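Markholm Fund for Independent Reporting
Interim progress report: Safe Residency Program for Journalists
Reporting period: first half of the grant year, ending in April

Purpose of the grant

The grant supports short-term residencies for reporters who have left their home countries under legal pressure or threat. It also pays for legal advice and for the translation of their published work into English. Residencies are hosted at the Bedska house and administered from our Adeleke Street office.

Activity to date

We received 60 applications in the period and placed 30 applicants on the assessment list. Residencies have begun for all those offered a place in the first round, with the exception of 2 whose travel documents are still pending. Both places are being held until the end of the second quarter.

The legal advice line opened one month later than planned. Most inquiries concerned defamation suits filed in absentia and the renewal of expired press credentials. A written guide to both subjects is in draft.
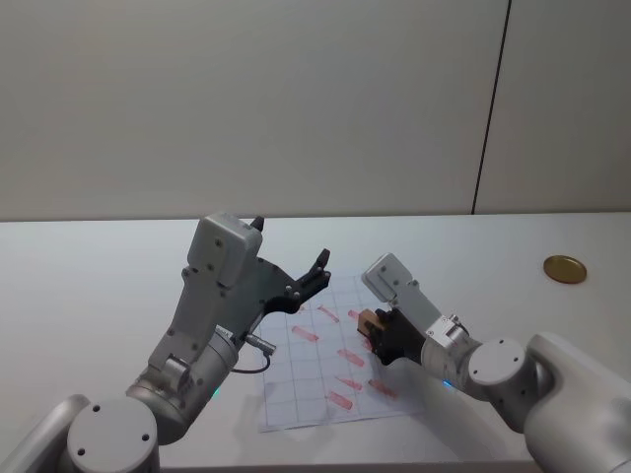 Residents were asked for written comments at the midpoint of their stay. Takedura wrote that the legal advice had been prompt and clear, but that three months was too short a time to finish an investigation and look for work as well, and asked that extensions be decided before the final month. We accept this point. Extension requests will now be reviewed at the end of the second month.

Translation and publication

The translation archive now holds 1,689 pages. Publication has been slower than forecast, as two partner outlets reduced their foreign desks. Agreements with replacement outlets are under discussion.

Budget

Spending is below plan under travel and above plan under legal fees. We request approval to move the unspent travel balance to the legal fees line. No increase in the total grant is sought.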